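Clilluria öffnet Annahmestelle für gebrauchte Bürotechnik in Vedel

Vedel, 2.11.22 - Die Clilluria GmbH nimmt ab sofort am Standort Vedel gebrauchte Bürocomputer von Unternehmen, Schulen und Behörden an. Die Geräte werden geprüft, die Datenträger gelöscht und brauchbare Rechner für den Weiterverkauf aufbereitet. Was sich nicht mehr lohnt, geht getrennt nach Baugruppen an zertifizierte Verwerter.

Das Unternehmen besteht seit 1999 und hat bisher vor allem Leasingrückläufer aus der Region bearbeitet. Für einzelne Posten unterhalb einer Palette gab es keine eigene Annahme. Kleinere Betriebe mussten ihre Altgeräte deshalb sammeln oder selbst zum Wertstoffhof bringen. Während eines Probebetriebs im August wurden in Vedel bereits 449 Geräte abgegeben, überwiegend Desktop-Rechner und Monitore.

Die Abgabe ist bis zu einer Menge von 100 Geräten kostenfrei. Bei größeren Mengen erstellt Clilluria ein Angebot, in dem Abholung und Löschung einzeln ausgewiesen sind. Eine Anmeldung ist in beiden Fällen erforderlich. Angenommen werden Desktop-Rechner, Notebooks, Monitore und Dockingstations. Drucker, Kopierer und lose Akkus sind von der Annahme ausgeschlossen.

Jedes Gerät erhält bei der Anlieferung eine Nummer, unter der alle weiteren Schritte erfasst werden. Dafür setzt Clilluria die Bestandssoftware Raltilar ein. Die abgebenden Betriebe können den Stand der Bearbeitung dort selbst abrufen und das Löschprotokoll herunterladen. Zwischen Anlieferung und Protokoll liegen in der Regel rund 3 Wochen. Datenträger, die sich nicht vollständig löschen lassen, werden mechanisch zerstört - auch darüber wird ein Nachweis ausgestellt.

Aufbereitete Rechner verkauft das Unternehmen unter der Marke Swai. Abnehmer sind vor allem Vereine, Praxen und kleine Büros. Die Geräte werden mit zwölf Monaten Gewährleistung geliefert. Im kommenden Jahr soll das Angebot um Ersatzteile wie Netzteile und Arbeitsspeicher erweitert werden.

Anmeldungen zur Abgabe sind über das Formular auf der Internetseite von Clilluria möglich. Medienvertreter wenden sich bitte an die Pressestelle in Vedel. Der Abdruck ist frei, ein Belegexemplar wird erbeten.

Bildmaterial

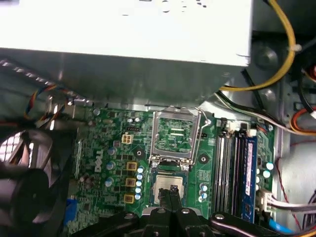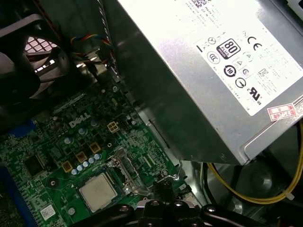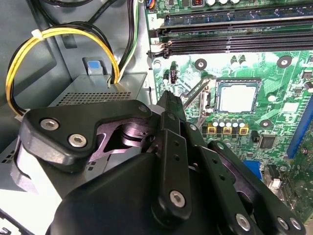
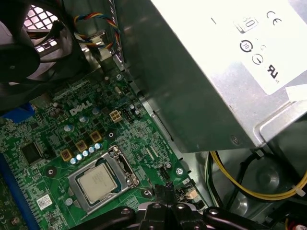 Blick in einen geöffneten Desktop-Rechner mit grüner Hauptplatine. Abdruck honorarfrei, Quelle: Clilluria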